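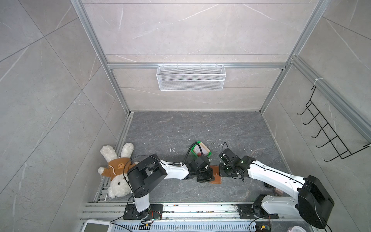 Fiorella Costa wrote to tell me that people who buy flats should read the lease first, and that if they don't like the service charge they can buy a house. She has a point about the lease. I don't think she has one about the house.

Few people on an ordinary wage in Titmont can choose between a flat and a house. They buy the flat because it is what the bank will lend on. The lease runs to dozens of pages, and the part about charges says that the owner will pay "a fair share" of whatever is spent. You can read that as many times as you like and still not know what you will owe in January.

My own bill at Nandard Court was £388 in the first year. It is now £679. The stairs are swept by the same firm, the lift is the same lift, and the lawn is if anything a bit smaller than it was, part of it having gone for bin storage. A neighbour asked for the invoices and got a single sheet with five headings on it. One of them was "general".

I don't say the money has been wasted. Insurance has gone up, and so have wages, and a building that is never looked after costs more in the end.
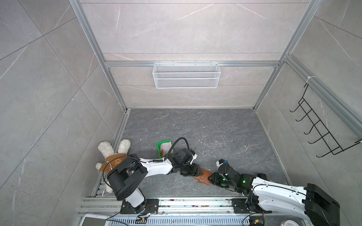
The trouble is that the person paying has no say in what gets bought. When the entrance hall was done up last year we had a letter saying that the work would cost £3867 and that we had 12 days to comment. I commented. So did over half the block. Most of us wanted the back gutter mended first, which leaks on to the bike racks. The hall was done up and the gutter still leaks.

In the Rurnura flats across the river, the leaseholders took over the running of the building themselves. It was slow and there were rows – some people stopped speaking for a while – but they now choose their own cleaner and see every bill. They pay a little less than we do. I would be in favour even if they paid a little more.

The council could help by giving advice to blocks that want to do the same. Somogyi House has been trying for two years and is stuck on a form. The law allows it, and the people living there want it. They should be able to get a straight answer on how to fill the thing in.

Print this article
E-mail this to a friend

Filed under: Comment, Housing

Recent in Comment
The bus shelter on Mill Road can wait
Why I still pay by cheque
Letters: parking near the school
A library needs its evenings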